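Kundby brass hasp and padlock set – short review

Fitted to a white cabinet panel and used daily since November. The set costs less than the Mokberg equivalent and ships with its own screws.
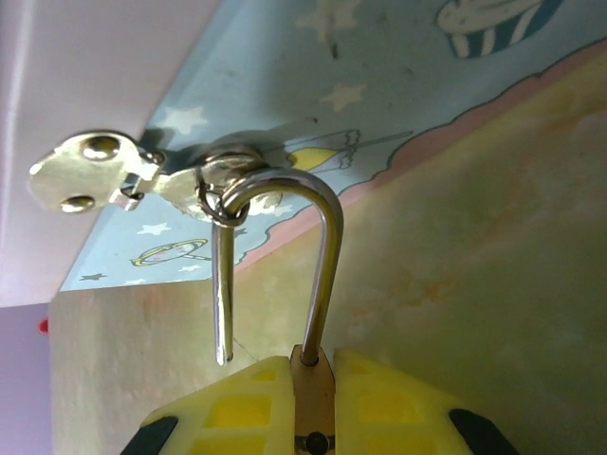

Shackle clearance is the main point of interest. The shackle is polished chrome, with one leg shorter than the other, and it passes through a small round ring on the hasp. The domed screw heads stay proud of the leaf plate – allow for them if a drawer runs close by. Hinge play is slight after over 500 cycles.
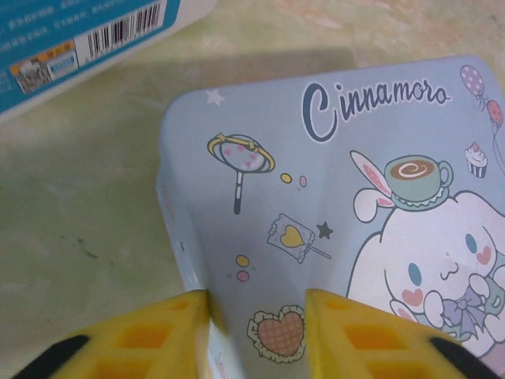 The key turns smoothly, but the spring is stiff when new. Graphite helped. Rated 9 out of 10 for light duty.

Related reviews
Sedgwick cam lock, 18 mm
Mokberg drawer latch

This site uses cookies. Accept | Settings
Contact | © Halina Borkowska | Back to top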